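Project report, second year, Domestic Textiles and Interiors
Perville, April
Supervisor: Ottmar Kröger

# Folding a flat cloth on a made bed: effect of the surface and of the opening step

## 1. Summary

The project looked at how a single rectangular cloth is brought from a crumpled heap to a stored fold when the only surface available is a made bed. Two opening methods were compared, shaking and corner drawing, and each was tried on a bed sheet pulled tight and on the same sheet left wrinkled. The final fold was judged on edge alignment, on creases left in the upper panel and on whether the cloth had to be opened again.

Corner drawing gave the straighter result on both sheets. The state of the sheet mattered less than expected for alignment and more than expected for creasing. Clearing space on the bed before starting had a larger effect on working time than either of the two variables we set out to study, and it was not part of the original plan.

## 2. Background

Laundry guidance usually assumes a table. In small flats the bed is often the largest clear surface, and much of the folding is done there. A bed differs from a table in three ways that matter here: it gives under the hand, its covering can move, and it is normally lower. The first two were treated as part of the problem. Height was left out, as the bed could not be raised safely.

The Mészáros fold was used throughout. It is a halving fold: long edge to long edge, then short edge to short edge twice. It was chosen for being quick to teach and for having only one correct end state, so that errors are easy to see.

## 3. Materials

**Cloth.** Blue flat cloths from Drimurura, hemmed on all sides, 700 mm by 370 mm after the first wash. Several were bought together and the ones with uneven hems were put aside. The finish was removed by washing before any trial.

**Bed.** A Setovard bed with a light wooden frame and a tall grey upholstered headboard stitched in vertical channels. It was made up with a pale sage-green sheet. The blue cloth is easy to tell from the sheet, which helped when marking edges.

**Measuring.** Steel rule, tailor's tape, and a card square 200 mm on each side. The square was laid against a corner of the finished fold and the largest gap along either arm was read off.

**Recording.** Paper forms, one line per trial, copied to a spreadsheet the same afternoon.

## 4. Working area

The bed stands in a large open room which other groups use at the same time. Work tables and stools lie beyond it, and there is a washing machine in the same room. We agreed to keep to the bed and the floor next to it.

The part of the bed nearest the headboard was used for putting things down. The trials were done on the middle of the sheet. This division was informal at first and caused some lost trials, described in section 7. A cloth was dropped at the start of each trial from a loose ball and was not touched again until the timer was running.

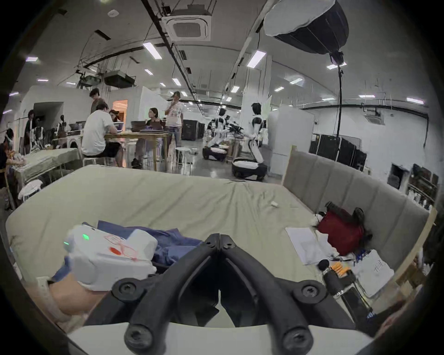
## 5. Method

### 5.1 Conditions

There were four conditions:

1. tight sheet, shaking
2. tight sheet, corner drawing
3. wrinkled sheet, shaking
4. wrinkled sheet, corner drawing

Each condition was run 20 times. The order was mixed by drawing slips, with the restriction that the sheet was changed between tight and wrinkled no more than twice in a session. Remaking the bed took longer than the folding, and without the restriction we would not have finished.

"Tight" means tucked on three sides and smoothed from the middle outwards. "Wrinkled" means the same sheet released on the long side, pushed towards the centre with both hands and then let go. The wrinkled condition is not fully repeatable. A template with fixed ridges was considered and dropped as too far from normal use.

### 5.2 Shaking

The cloth is picked up at any two points on one edge, lifted clear of the bed, shaken down twice and lowered. Any part that lands folded is turned back once. No further smoothing is allowed before the first fold.

### 5.3 Corner drawing

The cloth stays low over the bed. One corner is found and held. The next corner along the edge is found by following the hem, and the two are drawn apart until the edge between them is straight. The cloth is then laid down, far side first, and the remaining corners are pulled out singly.

The difficult part is the second corner. If the hem is lost halfway, it is common to end up with the opposite corner instead of the adjacent one, and the cloth then comes out tight along its diagonal with the spare fabric gathered to one side. A cloth held like this can look nearly open. It has to be caught before laying down, as a diagonal error cannot be corrected by smoothing. We added a check line to the form: "hem straight between the hands – yes / no".

Tension also has to be kept even. Pulling from one side only shifts the loose folds towards the other and leaves them there, and they are then pressed into the first panel.

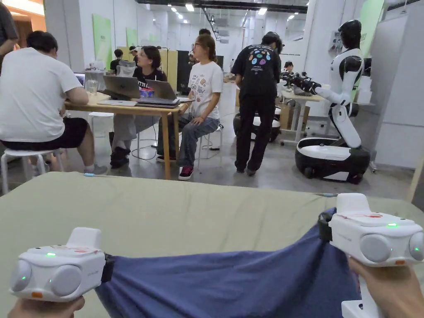
*Fig. 2. Opening step. Dark blue cloth stretched over the green surface, folds bunched near the right side.*

### 5.4 Folding and scoring

After opening, the Mészáros fold was made in the same direction each time, with the long edge nearest the folder brought over to the far edge. Scoring was done by the team member who had not folded.

- **Alignment:** gap at the card square, in millimetres, worst arm.
- **Crease score:** 0 for none in the upper panel, 1 for one or more short creases, 2 for a crease running from edge to edge.
- **Reopened:** yes or no. A cloth opened again for any reason was scored yes, even if the second fold was good.

Time was taken from first touch to hands off.

## 6. Results

### 6.1 Alignment

Corner drawing gave smaller gaps than shaking on both sheets. The difference was clear on the tight sheet and larger on the wrinkled one. With shaking, the gap depended mostly on where the cloth happened to land, and the worst folds in the whole series came from cloths that landed slightly askew and were folded without being turned.

Changing the sheet from tight to wrinkled made almost no difference to alignment when corner drawing was used. Our plan had predicted that ridges in the sheet would push the edges out of line. The edges did move, but they were brought together again at the first fold, where the two hems are matched by hand.

### 6.2 Creasing

Here the sheet did matter. On the wrinkled sheet, score 1 was common with either method and score 2 appeared in both. The creases matched ridges underneath in most of the cases where we lifted the cloth to look. Pressing the fold flat with the palm made them sharper. On a table the same movement removes creases, and all of us did it out of habit in the early trials.

On the tight sheet, edge-to-edge creases appeared only after uneven drawing of the kind described in 5.3.

### 6.3 Time

Shaking was faster. The advantage disappeared in the trials where the cloth was reopened, and reopening was more frequent with shaking. Taken over a whole session, the two methods finished close together. We do not think the timing data can support a stronger statement. The folders became quicker from the first session to the last, and the mixed order only partly deals with this.

## 7. Sources of error

**Objects on the bed.** Bags and papers were kept at the headboard end. In the first session they were close enough to the working area for a shaken cloth to catch on them, and those trials were discarded and repeated. From the second session on, a strip the length of the card square was kept free on every side of the cloth. Small scraps on the sheet were ignored unless they lay under the cloth.

**Sheet movement.** During corner drawing the cloth sometimes dragged the sheet with it, and a tight sheet was no longer tight by the end of a run. It was re-tucked when a ridge could be seen from standing height. A mattress pad with more grip would have reduced this.

**Scoring.** Score 1 is too wide. It covers a single short mark at the hem and a panel full of small creases. A four-step scale should be used if the work is repeated.

**Cloth wear.** The cloths softened during the project. No cloth was used in only one condition, so the effect should be spread evenly, but it was not measured.

**One size.** All results are for a cloth of 700 mm by 370 mm. A pillowcase would probably behave in a similar way. A duvet cover would not, as the corners cannot be reached from one position.

## 8. Recommendations

For folding small flat items on a bed:

- Clear the working area first, including anything near the headboard that a shaken cloth could reach.
- Pull the sheet tight if creases matter. If only the stack needs to be straight, leave it.
- Find two adjacent corners and check the hem between them before laying down.
- Keep the pull even from both sides.
- Do not press the finished fold against a wrinkled sheet. Lift it onto something firm.

Ottmar Kröger suggested a further series with a folding board laid on the mattress. The board was cut but not used in time, and is stored with the cloths and the completed forms.

## Appendix A. Form layout

Trial no. / folder / scorer / sheet (T or W) / method (S or C) / hem straight (y or n) / gap arm 1 / gap arm 2 / crease (0, 1, 2) / reopened (y or n) / time / remarks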